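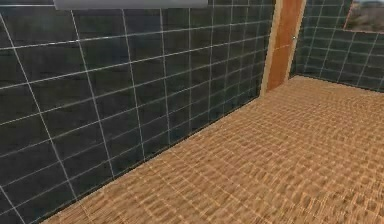

Builders of indoor service robots will have to publish more detail about the virtual rooms they test in under a revised code of practice released by the Stodoton testing centre in July. The code covers computer-simulated homes, clinics and offices used to check how a robot sees and moves before it is let loose in a real building. Surface finishes get more attention than anything else in the new text. Slate-grey wall tiles with bright white grout, running right down to a tan woven floor with no skirting between them, are the kind of pairing that now has to be declared as a "high-pattern room" and reported separately from plain ones.

The code is voluntary. In practice, companies that want to use the Stodoton test mark on their products have to follow it, and two of the larger building managers in the region already ask for the mark in their tenders.

Under the old version, a company could report one pass rate for all of its simulated tests. The centre went back through 243 test reports lodged under that version and found that 137 of them did not say which rooms had been used. Some gave a room name but no record of the textures, lighting or size. In those cases another lab could not have run the same test again.

The revised code asks for a room sheet with each report. The sheet must list the wall, floor and ceiling finishes, the resolution of the textures, the light settings and the position of any doors and windows. It must also say whether the view outside a window is a flat image or a modelled space. The centre says depth estimates near windows were a regular source of disagreement between labs.

Fine repeating patterns have a section of their own. When a woven or tiled surface is rendered at a low angle, the pattern can shimmer or blur in the camera view in ways that a real floor would not. A robot that copes well in simulation may have learned to ignore the effect, and one that copes badly may have been thrown by it. Either way, the result says little about a real hallway. Labs must now note where this rippling occurs and run the same route again with a plain floor of similar colour. If the two results differ by more than the set margin, both have to be published.

The centre stopped short of banning patterned surfaces. An earlier draft would have limited them to a small share of the test rooms, but several labs objected, pointing out that tiled bathrooms and woven matting are common in the homes where these machines end up.

Seams between floor and wall are treated in a shorter section. Many simulated rooms leave out skirting boards to save modelling time. Robots that navigate partly by the line where the floor meets the wall can find the edge more easily, or lose it, depending on the colours on either side. Labs can keep using rooms without skirting, but at least one room in each set must include it, and the room sheet has to say which.

Empty rooms are still allowed for early checks of cameras and mapping. They can't be counted toward the final pass rate. For that, each room needs furniture or loose items placed to a written plan, and the plan has to be kept with the test record.

Cido, a company that makes hospital delivery carts, took part in the trial of the new rules. It said preparing the room sheets took its staff longer than expected for the first set and much less after that, once the sheets could be exported from the simulation software. The company has asked the centre to accept the exported file as it stands. Under the current wording, someone still has to check the file by hand and sign it.

Sabatier, which supplies floor-cleaning machines to schools and shopping centres, was less keen. It said smaller firms often buy ready-made rooms and may not have access to the original texture files. The centre's answer is that a firm in this position can write "unknown" against the item, and the report will carry a note saying so. Sabatier said a note of that kind could put off buyers who do not know what it means, and it wants the wording softened before the next review.

The Isham robotics lab, one of the test houses recognised under the code, has put together a shared library of rooms to get people started. It holds 788 surface samples that can be combined, including stone, timber, carpet and matting, each with its source and resolution listed. Use of the library is free for anyone lodging a report. The lab asks users to report errors, and has already withdrawn a handful of floor textures that repeated too obviously over large areas.

A common complaint about simulated testing is that good results don't carry over to real buildings. The code does not try to settle that. It does require every final report to include at least 2 runs in a physical room, with the camera footage kept by the lab, and it asks that the physical room be matched as closely as possible to one of the virtual ones. Where no match is available, the report must list the differences.

There are also changes to how pictures from simulated tests may be used in sales material. Rendered views have to be labelled as such in the caption or on the image, in type large enough to read at normal size. The centre said it had received complaints from buyers who took rendered rooms for photographs of finished installations. The rule covers brochures, websites and trade-show displays, but leaves out internal training documents.

Reports already lodged will stand until they expire, and firms won't have to go back and write room sheets for them. New reports can follow either version for the first six months, though the cover page has to say which one was used. After that the old version will be withdrawn.

The centre will take written comments on the section about windows and outdoor views, where it expects further changes. Labs had different opinions on whether glass should be modelled with reflections, and the text for now leaves the choice to the tester. Copies of the code and a blank room sheet are available from the Stodoton front desk or by email on request.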